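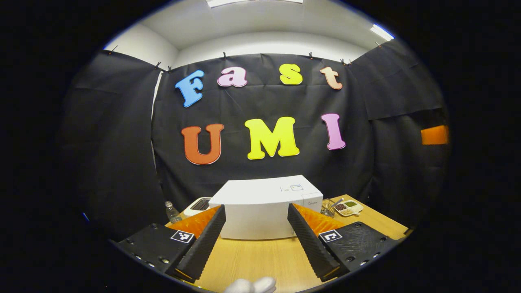

4. Setting up your screening room

Zestance lets a film club run a licensed screening from one computer and one projector. Set up the room before you open the app, as the picture check in step 3 is done with the lights off. Black cloth is fine for covering side walls, and coloured foam letters on a black backdrop, spelling a word such as "Fast", can be read easily for a title display. Keep lettering off the wall you are projecting onto.

1. Place the projector 4 metres from the screen and switch it on. Leave it running while you do step 2.

2. Open Zestance and choose Venue, then New room. Enter the seat count. The Ondrejka hall in Udanov, for instance, is entered as 51 seats. The licence fee is worked out from this number, so enter the seats you will put out and leave out any stacked in storage.

3. Choose Test reel and turn off the lights. The reel shows a grey chart, a widescreen chart and a short trailer with dialogue. Adjust focus on the widescreen chart.

Note: If the top and bottom of the chart are missing, the projector is set to zoom. Change it to Original.

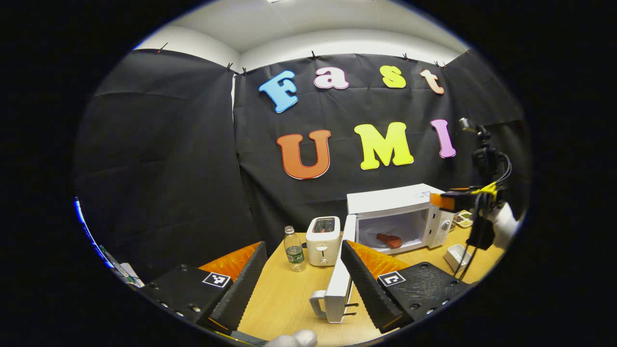
4. Play the trailer again from the back row. If speech is hard to follow, lower the music channel before raising the overall volume.

5. Download the feature. Films from the Skoltell catalogue come as a single file and can be played offline for the whole licence period.

Caution: Do not rename the file. A renamed film will not open and has to be downloaded again.

6. Enter the projectionist's name. Two people can be listed for each room. Emília Skála and Boris Slanina are both listed for Udanov, and either can start the film.

Error codes

320: The licence has not started yet. Check the start time on your booking.
323: The seat count has changed since the booking was made. Go back to Venue, correct it and confirm the new fee.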